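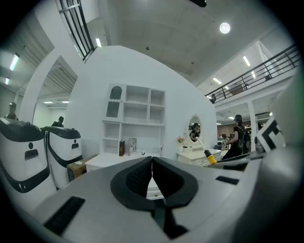 Mumville, Mon 7 March – The handheld gripper project at Sistmont has published its first full set of results, and for those of us who have followed the team since they were taping parts together last June, it makes very pleasant reading indeed.

The idea is easy to explain over a cup of coffee. A person carries a gripper with a camera on it, does ordinary household jobs with it, and the recordings are used to teach a robot arm the same motions. What the group wanted to find out was whether it helps to record in lots of different furnished rooms, with people coming and going, or whether one tidy lab corner would do just as well.

The rooms won, and by a comfortable margin! The team collected 1,917 short recordings across 33 furnished settings, and then compared them with an equally large set made at a single bench. In 706 test runs on furniture the arm had never met before, the policy trained on the varied recordings finished the job far more often, and it was noticeably better at small objects standing on desks and dressing tables.

"We had hoped for a difference, but I did not expect to see it so early in the training," said Panagiotis Karagiannis, who led the study and who still does a fair share of the recording himself. He added that glass doors and mirrors remain a headache – the arm will sometimes slow down in front of a reflection and wait there, as if it were being polite.

Leszek Rutkowska, who looks after the data at the partner firm Orlandini, is now going through the failed runs one by one, and hopes to have them sorted by type before the next round. That round moves to Brurano in June, with a slightly softer jaw pad and a longer list of tasks, drawers included. The recordings will be shared with other research groups on request once they have been checked.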